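Last updated: June

We got to Flemside just after ten, and Virgil Vasiliu was already at the gate with a box of lanyards and a very large umbrella. I'd signed up for the Pledar open day mostly to see the robots (and a bit for the free lunch, I admit it!) and there were more than 500 of us on the list, so we went round in groups.

Our guide was Etenesh Mersha, who talks fast and clearly loves the place. She took us past the stores and the paint shop and then into the bit I'd come for - a robot arm over a blue table full of holes, with a wooden board on it and a handful of bright plastic shapes. It has just the one rod to work with, so it can't pick anything up, it has to nudge things about. 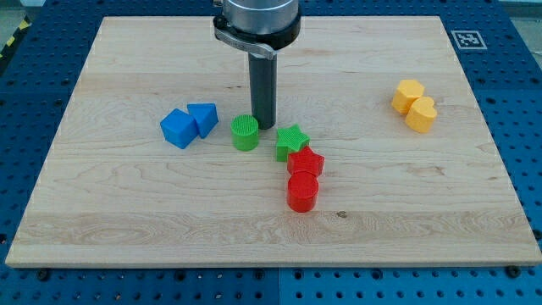
I asked Etenesh how long a run takes and she said it depends who set out the blocks, which got a laugh from the back. A boy of 6 wanted to know if it ever gets cross. I could have stayed there all morning, but Idrisa Okoth was waving us along to the Fendo stand, where the queue for tea was already out of the door.

Parking is free if you use the lower field. Wear flat shoes, the stairs are steep!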